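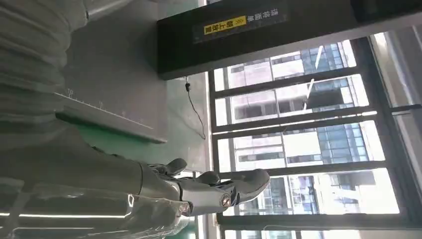 Figure 1. Clear plastic wrap over a smooth grey surface.

Do reusable food covers replace cling film? A small study in Drirkance

Submitted 22 Mar 2020

1. Why we chose this

Our module asked for a project on waste in everyday life. Most groups picked bottles or coffee cups. We picked cling film, mainly since two of us had been given waxed cloth wraps as presents and had stopped using them. The packets make big promises. The Praso wrap says it will last for 200 uses and that it "ends the need for cling film in your kitchen". We wanted to know whether the second half of that was true for anyone, and we had our doubts about the first half too.

We should say that we started out unconvinced. We tried to write the questions so this would not show, but a reader may want to bear it in mind.

2. What we did

There were two parts. For the first, we put a short form through doors on the streets near the college and got 34 back. It asked what people use to cover leftovers, whether they own any kind of reusable cover, and when they last used it.

For the second part, the Escobedo café let us keep a log sheet by the fridge. For eight weeks the kitchen ticked a box each time something was covered: cling film, lid, cloth wrap, or plate on top. The café bought its own cling film as usual. The wraps came from Jilberg, a kitchen shop on the high street, and we paid for them out of the project money. No maker or shop saw our results before we handed them in.

3. What people told us

Most of the households that sent the form back owned at least one reusable cover. This sounds like good news until you get to the third question. A lot of them could not remember when they had last used it, and several wrote a comment in the margin instead of an answer. "In the drawer" came up more than once. "Went sticky" was another.

The people who did use them every week were nearly all using them for the same two jobs, cheese and half a loaf. For anything wet, or anything with raw meat in it, they went back to film or to a box with a lid. The box with a lid was by far the most popular choice overall. We had not expected this and had given it only one line on the form, which was a mistake.

We do not trust the form very far. People who bother to return a leaflet about kitchen waste are probably people who already care about kitchen waste. If even they leave the wraps in the drawer, we doubt the streets that did not reply are doing better, but we cannot show it.

4. What the café log showed

The log ran to 1,380 ticks. Cling film was the largest group in every week. Lids came second. The cloth wraps had a good first week, when they were new and somebody had pinned a note above the sink, and then dropped away. By the end they were hardly used.

We asked the kitchen why. The answers were practical. The wraps do not stick well to steel tubs. They cannot go through the dishwasher, so each one has to be washed by hand in cool water and hung up, and there is nowhere to hang them. You also cannot see what is underneath, so tubs were being opened to check and the food was being handled more. Cling film is clear and you can write the date on a sticker.

Nobody at the café was against the idea. They just had lunch to get out.

5. The 200 uses

We could not test this properly. No wrap in our study got anywhere near it. That is a finding of a sort, although a weak one, as it tells you about habits and nothing about how strong the cloth is. The packet does not say what counts as a use, or what state the wrap is in at the end. We wrote to the maker to ask and have had no reply. Until they explain the number, we think it should be read as advertising.

6. Problems with our own work

The ticks were made by busy people and some will have been missed. We think film is the most likely to be under-counted, as it is the one you do without thinking. One café is one café. We did not weigh the film, so we can say how often it was used but not how much was thrown away. We had planned to run a second log in April at another kitchen, with lids only and no wraps, but this has been put off and may not happen.

7. What we would suggest

Buy lids that fit the tubs you already own before buying anything else. If you have a cloth wrap, keep it for bread. We would not spend more money on them for a kitchen like the one we studied.

The blank form and the log sheet are in the appendix.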